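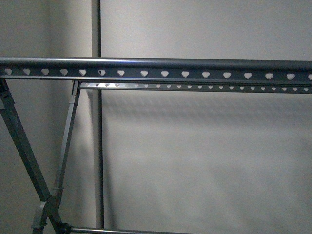

## 3.2 Perforación de los largueros y posición de los accesorios

La estructura de Wistgate es un bastidor metálico gris. El larguero superior combina un tubo redondeado en el canto y, debajo, una tira plana con una fila de aberturas en forma de corazón, con el vértice hacia abajo. Por detrás corre una segunda tira más estrecha, de tono más claro, con la misma forma de abertura.

En este apartado se analiza si esa perforación facilita colocar y recolocar accesorios colgados. Se usaron dos tipos de gancho, denominados Flinel y Horrocks por los talleres que los suministraron. El primero termina en una punta redonda y el segundo en una lengüeta plana. Elaine Quintana preparó el protocolo y revisó las hojas de registro.

Se hicieron 192 colocaciones en 16 sesiones. Doce quedaron fuera del análisis por registro incompleto, de modo que los resultados se refieren a 180. Una colocación se dio por válida cuando el gancho seguía en la misma abertura al retirar y volver a colgar la carga. Las sesiones se repartieron entre la mañana y la tarde - el turno no se trató como variable.

La Figura 2 corresponde al larguero con su fila de aberturas grandes y, en la parte baja, una hilera de perforaciones mucho menores y más juntas. Los ganchos se probaron solo en las grandes.
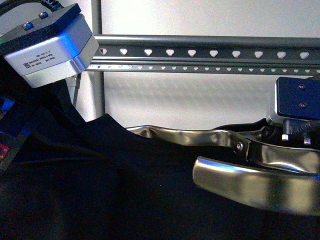

¿En qué punto de la abertura descansa el gancho cuando recibe carga?

El gancho de punta redonda baja hasta el vértice inferior y se queda centrado. La lengüeta plana, más ancha, se apoya en los dos lados inclinados, algo por encima del vértice.

Esa diferencia obligó a medir la altura de cuelgue por separado para cada tipo. Los valores se comparan en el apartado 3.3 con los del bastidor Kirnora, de ranura recta.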